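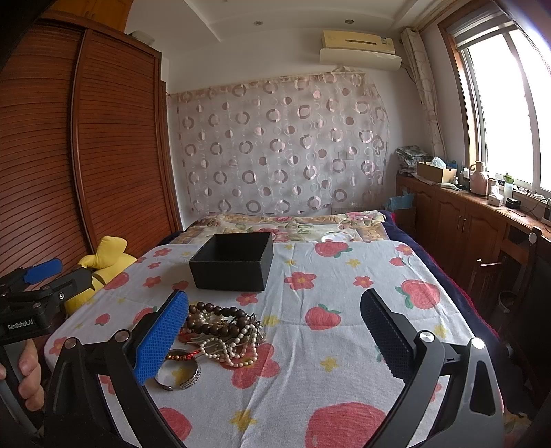

September, evening

Slept badly and was up at 5.30. Wind had dropped by then so I did the tomatoes before breakfast. Two of the seedlings have gone at the stem, the rest look fine. Moved them off the cold sill and onto the bench by the heater.

Got the 8.15 bus into town for the eye test. Same prescription in the left, slightly stronger in the right. New lenses in the old frames, $200, which I paid without arguing. Huia was at the front desk and asked after Mum. I said the knee was coming good and she's back to walking to the letterbox and complaining about the neighbour's ute.

Bought 500 grams of mince, bread, a colour catalogue for the hall paint. Rania thinks grey. I don't want grey. There's a green called Collance that I keep going back to, though it might be too dark at the end where the coats hang. Will get a sample pot and do a patch behind the door.

Rang Fouad at lunch about the gutters. He can come after the school holidays and not before. He reckons the back run needs replacing and the front will do another winter with new brackets. I'd rather do the lot at once but will wait for the quote.

Afternoon mostly gone on jewellery. Ea's wedding is getting close and I've still not settled what to wear with the navy dress. Pearls are the obvious answer. Mum says pearls too, so that's probably that. The brown beads are more comfortable but they fight with the neckline. Didn't put anything away.

Mince and peas for tea. Hanan phoned at 7 and talked for an hour, mainly about her boss — she has applied for the job at Histimholm and won't hear for a fortnight. Told her to stop checking her email at night.

Bins tomorrow. Ring the chemist about Mum's script.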